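Plovska Hall floor reopens in September

The main floor at Plovska Hall will be open to all groups again from September. Work began in the spring, when the old boards near the stage had lifted enough to catch a chair leg. The contractor, Gerkside, took up the worst section first and found that the joists under it were sound, which kept the bill down.

In all, 1,463 square feet were sanded and sealed. The strip by the kitchen door was left as it was and will be looked at next year. The grant from the Bhat Fund paid for most of the job, and the autumn sale brought in another $400. We still need $1,000 for the new side door, so the collection box stays out at the front desk.

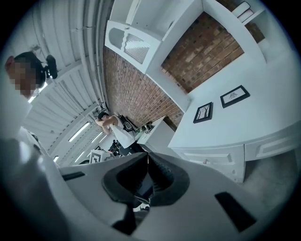 A wide view of the room.

A few rules go with the new finish. Please lift tables when you move them - two people to a table - and check that the chairs have their felt pads on before you set them out. Tap shoes and roller skates are not allowed in the main room. Spills should be wiped up with a damp cloth and nothing stronger. The mop and bucket are in the closet next to the restrooms.

Groups that moved to the Plevo Street annex over the summer go back to their old times. The Wednesday dance class starts at 7 p.m. as before. The annex keys need to be handed in at the desk, and we are still missing two sets.

There are 12 open evening slots for the fall. Most are on weekends. Forms are at the desk, and the rates are the same as last year. Groups that already have a regular slot do not need to fill out a new form unless their hours have changed.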